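Tape first, plates second: an afternoon with the owner of Cocco

Posted Aug 28, 2023
Print this page | E-mail this story

I'd been told to wear flat shoes and not to lean on anything, so naturally the first thing I did at Cocco was lean on something. The owner laughed and handed me a tea. She plans dessert tables for weddings, school fetes and the odd very grand eightieth birthday, and she does nearly all of the planning at a table covered in brown paper, in a workroom behind the old bakery in Hastinbridge.

I first saw her work in May, at the Nandance supper, where she fed 300 people from one long run of trestles and I never once had to reach over anybody's sleeve. I'd gone back for thirds (don't judge me, there was a lemon slice) and the table still looked as though it had just been put out. I asked for her card on the spot and then took three months to ring.

"People think it's about the cakes," she told me, topping up the pot. "The cakes are someone else's department! I do where things go. I do gaps."

Gaps are her great subject. She can talk about gaps the way my uncle talks about carburettors. Before she puts down a single dish she rolls out kraft paper, smooths it with her forearm and marks the whole thing into boxes with blue masking tape. Then she starts moving crockery about.

"I used to draw it on graph paper and colour it in, very neat, I was so proud of myself," she said. "Then I'd get to the hall and the plates would be bigger than I'd drawn them. Every time. A plate has a rim and a rim takes up room, and you need room for a hand as well. So now I just use the real plate."
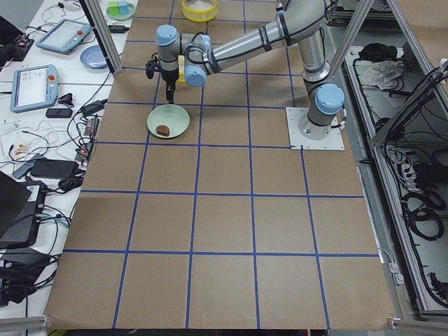 A plate in the second column, well up the table, with one small dark treat towards its front edge.

I asked about the colour of that plate, a very pale mint green, because I wanted to take it home. She gave me a look. "Everybody wants the green. I bought 72 pieces from Vundisley when they were clearing the back shelves, all mixed, and the green went to the front of the cupboard and stayed there. Brown food looks lovely on it. Put something chocolatey on a white plate and it can look a bit lonely. On the green it looks like you meant it."

She's firm that you only need one bite of something on a plate to test it. You want to see where your eye goes, she says, and a full plate won't tell you because it's all just cake by then. She likes a treat set towards the near rim, where a guest would pick it up, and the rest of the plate left bare while she has a think.

I wondered whether all those boxes had to be filled. There were a lot of them, and most had nothing in them but paper.

"Oh no, no. You'd have a jumble sale! I leave more of them bare than I use. When I started I filled the lot and it looked generous for ten minutes, then people took things and it looked like a burglary."

Round things, square things

Her other rule is to mix up the shapes. Towards the far end of the table is a little round green tray with small square blocks on it, green and light blue, and near that a clear round container with a yellow rim. I took a fancy to the tray and asked if the blocks were for anything in particular.

"Whatever I need them to be," she said. "I've planned a whole christening with blocks. Fudge is a block. A petit four is a block. If I used real fudge there'd be none left by lunch, and I'd be the one who'd eaten it."

She doesn't much care for matching sets. A row of the same dish makes her itchy, she says, and she'd sooner have one round bowl, one flat plate and one thing with a bit of texture, all in colours that get on with each other. Mint and yellow have been her favourites all winter. She thinks blue tape is part of the reason: stare at it for enough hours and you start choosing things that look nice beside it. (I've had my kitchen walls the same grey for years and I have a whole drawer of grey tea towels, so I had some sympathy.)

We had a long and quite heated chat about bowls. I'm a bowl person. She's suspicious of them, mainly because they throw more shadow than a plate and hide whatever's behind them.

"A bowl is a wall," she said. "Put it at the side, let people come round it. I start with a bowl at the edge and the little interesting thing a good way off from it, and then I walk up and down and see if I miss anything."

I tried it myself afterwards, crouching down at table height, and I'll admit it does change things. The tape lines stop looking like neat boxes and go off at all sorts of angles, and the bowl gets enormous.

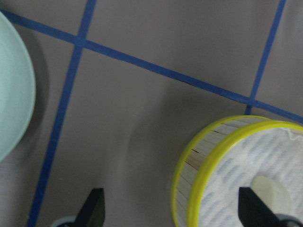

What she'd tell a beginner

I asked what someone at home could copy without buying half a crockery shop. She thought about it for longer than I expected and went to find a biscuit.

"Get the tape. Don't get the fancy tape, get the painter's one that comes up again. Lay your paper, do your long lines, then do your cross lines, and don't fuss if they're a bit wonky. Mine are wonky! Nobody's marking you."

The whole kit costs her $18 if she's out of both paper and tape, and the paper gets turned over and used again on the back. She writes on it too, when the plan's settled, so that whoever is helping at the hall can set things out while she's still parking the van.

Then there's the walking about. She does a lot of it. She checks a table from the door, from a child's height and from the side where the queue will start, and she'll shift one plate over a single box and go back to the door again. It took the better part of an hour to settle two dishes while I was there, and I'd finished both my tea and hers.

I asked if she ever just plonks things down at home. She went a bit pink.

"I had six people over on Saturday and I'd taped the table. My sister peeled it up while I was getting the chairs."

Cocco is taking bookings for the spring from next week, and there's a beginners' evening at the Vundisley shop once the new shelves are in. Bring your own plate, one you know you don't use enough. I'll be there with a bowl.

Recent stories
- Nandance supper: the lemon slice recipe you asked for
- Second-hand crockery and how to check it for chips
- What's on in Hastinbridge this spring
- Six ways to use up leftover kraft paper
- Trestle tables: hire or buy?

Print this page | E-mail this story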